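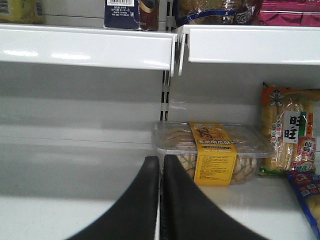

About us (and about the week it all went wrong)

Hello! I'm Suha Aoun, and I run the workshop side of Dasard. We're a small company in Kusville and we make robots that fill and tidy shop shelves. Crackers, biscuits, bags of sweets, cartons, anything a small grocer sells that can be picked up without making a mess. Most "about us" pages tell you how well everything is going. Ours used to, and it was very dull, so last spring I asked if I could rewrite it around the worst fault we've ever had.

First, who we are. Hannelore Fröhlich started the firm in a rented unit behind a tyre place, and she still does the mechanical drawings herself. Negin Alipour writes the software that decides where a hand should go and how hard it should squeeze. Nour Salameh looks after the shops, which means she gets the phone calls. I build things, take them apart again and drink the good coffee.

Now, the fault. On March 7, 2025 one of our arms was working nights at a grocer's in Baltholm, putting snacks on the shelves after closing. It had been there since October and had done 1,407 picks that week without so much as a dented box. Then it reached in for a plastic tub, closed its fingers, and didn't stop closing them. The lid popped, the tub split down one side and there were little cakes all over the bottom shelf. The arm then carried on as if it was holding something and pushed its empty hand into the bracket where two shelves meet. It stayed there, leaning, until the shop manager came in and hit the red button.

No one was hurt. The shop was shut and the aisle was gated off, as it always is when the arm is running. But I lay awake over it all the same, as a hand that doesn't know when to stop is about the worst thing you can have in my line of work.

We took the hand off and brought it home. Negin was sure it was the wiring and I was sure it was the software (we're both very loyal like that). It was a bit of each. A cable at the wrist had been rubbing on a clip every time the hand turned, and it had worn nearly through. When it lost contact, the squeeze reading didn't go blank, it just froze on the last number. The software saw a nice low number and kept squeezing. My clip, her number. We bought each other lunch.

So what did we change? The cable now runs through a soft sleeve and the clip is gone. If the squeeze reading sits perfectly still for more than 10 readings while the fingers are moving, the hand lets the motor go slack and the arm stops where it is. The arm also watches for a push it wasn't expecting, so it won't lean on a shelf all night again. We ran 1,000 picks on the bench with a cable we'd cut on purpose - the hand stopped every time - and then we fitted the new parts to every arm we had out.

Elsa Nyberg, who isn't one of us and checks our safety paperwork from outside, went through the lot and sent back a page of questions. Two of them made me go rather red. We fixed those as well, and she comes in twice a year now.

We still keep the split tub on the windowsill. If you've got a shop and you'd like to see an arm at work, or you just want to ask Negin about frozen numbers, come and find us in Kusville. Nour answers the phone, and the kettle is next to the lathe.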